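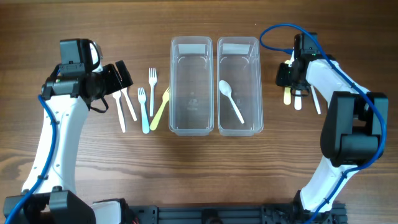 Why does the sorting policy put every spoon away and then hesitate over the forks?

The left arm learned its timing from the demonstrations, and in most of them it spent a long while waiting for the right arm. It learned waiting very well.

Home Tickets Methods Datasets Log in

Ticket 226: left arm idles before first fork
Opened by: Danish Sial, May 2026
Status: open, then closed, then open

The task is forks in the left bin, spoons in the right, one policy driving both arms. Trained on 200 demos from the Wondcombe bench. Spoons go fine. Then the left gripper parks itself near the forks and thinks about its life. Longest pause so far is 21 seconds, after which it picked up a fork as if we had been the slow ones.

Checked first: cables, joint limits, camera exposure, the network switch Gareth always blames. All fine. Gareth still blames the switch.

Once it does get going, the left arm carries on from fork to fork without complaint. The pale yellow one has been no harder for it than the white ones.
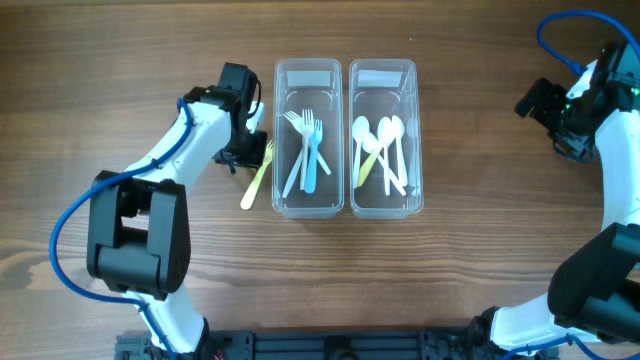 Fix attempt 1: trim the waiting

Nahom cut the idle frames from the start of the left arm's tracks and retrained overnight. The pause went away. So did any manners: both arms now set off together and met over the gap between the bins. Rolled back.

Fix attempt 2: start from the middle

Xuelian's idea. Set up the table with the spoons already binned and the forks still out, then record new demos from there, so the left arm sees plenty of examples where the right answer is to move.

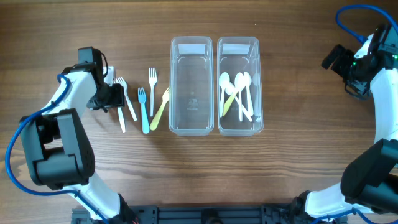

We mixed these in with the old set and left the idle frames alone. Pause is down to 2 seconds on the Ustport bench as well, and no collisions yet. I closed the ticket. Zarmeena then swapped the bins around and the forks went in with the spoons, so I have reopened it.

Comments

Zarmeena Warraich: Swapped bins should be a separate ticket. I'd open it but I'm enjoying this one.

Gareth Ackroyd: Has anyone rebooted the switch?

Nahom Hailu: Please keep my trimmed tracks, I want them for the Juken runs.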